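# Budgeting for a pick-and-sort cell over a belt - what am I forgetting?

**Posted by Mohammed-Awal Ansah**

I run the sorting room at a small parts reseller. We buy mixed lots from closed workshops and surplus sales, and most of my week goes into separating them: panel switches, cylindrical cells, relays, connectors, and a lot of odds and ends. I want to put one small robot arm over a short belt to pull out the easy items and leave the rest to people. The owner has asked me for a budget he can approve before September.

I have two quotes. Jirkberg is offering an arm with a two-finger gripper, a small camera at the wrist, and two days of setup on site. Drilodell sells the arm and gripper only. Their price is a good deal lower, but the camera, the mounting and the programming would be up to us. We already own the belt, and the bench it sits on is solid.

The parts aren't heavy, but they are awkward. A push-button switch with its contact block still attached is wide at one end and narrow in the middle, and it can land any way up. Cells are plain cylinders, and they can roll if the belt stops hard. In our last big lot I logged 144 kinds of item, and I don't expect the robot to handle all of them. I'd be happy if it did the switches and the cells. 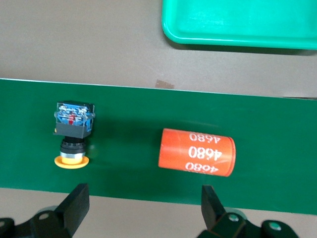 My questions are mostly about money. How much should I hold back on top of the quote? Is the setup service worth paying for if one of my people can program a little? And does it make sense to buy a second set of gripper fingers now, or wait until we know what shape we need?

One more thing, in case it matters. We have no compressed air in the room, so suction would mean buying a pump. Both quotes are for electric grippers.

---

**beltside_marta**

We went through this at a repair depot, with a different seller but close to the same layout. The arm was the part of the budget that gave us the least trouble. It cost what they said it would cost. What hurt was everything we had left off the sheet:

- guarding and the risk assessment
- a proper emergency stop wired to both the arm and the belt
- trays and fixed places for them, so the arm always drops in the same spot
- lighting
- spare fingers and pads
- hours from our own staff, which nobody had priced

That last one was the largest for us. Over three months went by between delivery and the first day we left it running through a full shift, and one technician spent a large part of that time on it. If you take the cheaper quote, put your programmer's hours in the budget at the real rate, then compare the two totals again. When we did that after the fact, the gap between our two quotes had closed.

On the fingers: buy the spare set, but ask whether the tips come off separately. If only the tip is worn or the wrong shape, you don't want to be replacing the bracket and everything behind it. Flat tips are fine for a lot of things. For cylinders we ended up with a shallow V cut in each finger, and it held the part much better. A local machine shop made them from our drawing.

Please be careful with the cells. Find out what grip force the arm can be limited to and get it in writing. A squeezed or punctured lithium cell is a fire, and your insurer will want to know you're handling them with a machine at all. Call them before you order. Ours asked for a metal bin with a lid close to the cell and a written procedure for damaged stock. It wasn't expensive, but it took weeks to agree on.

Also tape over exposed terminals before the cells go in a bin together. You may be doing that by hand already. If so, the robot doesn't save you that step, and your time savings should show it.

---

**Tobiah R.**

Get the Drilodell. You can add a camera later.

---

**demissie_user**

I'd disagree with the answer above, at least for this job. Parts that land any way up on a belt need to be seen before they can be picked, so the camera is part of the basic machine. Leaving it out only moves the cost to a later invoice.

Some notes from our side. We have a Demissie arm on a bench belt and sort used panel hardware, so your switches sound familiar.

**Trial first.** Box up a sample of your real stock, including the dirty and broken pieces, and send it to both sellers. Ask for a video with no cuts. Jirkberg may charge for this and take it off the price if you order. If a seller will only show you their own demo parts, I would count that against them.

**Clear parts.** Contact blocks with see-through housings gave our camera trouble, and so did shiny metal collars. We fixed most of it with a diffuse light over the belt. A plain, dull belt color helps too. If yours is glossy or badly stained, price a replacement now.

**Where to grip.** For the switches, pick one place and stick to it. We grip the square body. The round button cap is a tempting target, but it moves when you press on it, and on old stock it sometimes comes off.

**Belt control.** Check whether your belt can take a start and stop signal. Ours couldn't, and the new drive was an extra we hadn't planned for. Stopping the belt for each pick is slower, but it is much simpler than tracking moving parts. With one person who programs a little, I would start that way. Ramp the stop gently and the cells shouldn't roll as much.

**Holding back.** We kept a quarter of the quote in reserve and used nearly all of it. Most went on the belt drive and on cables. If your owner doesn't like seeing a reserve, list the likely items by name with a price beside each one. Ours approved the list after turning down the lump sum.

**Renting.** I don't know where you are, but Wirkarov rented us a cell for a trial period before we bought. The rent was not credited toward anything, so it was money gone. It did show us that relays weren't worth doing by machine, and we dropped them from the plan.

I would skip suction for now. A pump adds noise and upkeep, and the cups won't seal well on ribbed or uneven parts.

---

**Mohammed-Awal Ansah**

Thank you, this helps. I hadn't thought of the belt drive at all. I checked this morning and ours has a plain on/off switch, so that goes on the sheet. I've also left a message with the insurer about the cells, and I'm asking both sellers about a trial with our own parts. I'll post the final numbers when I have them.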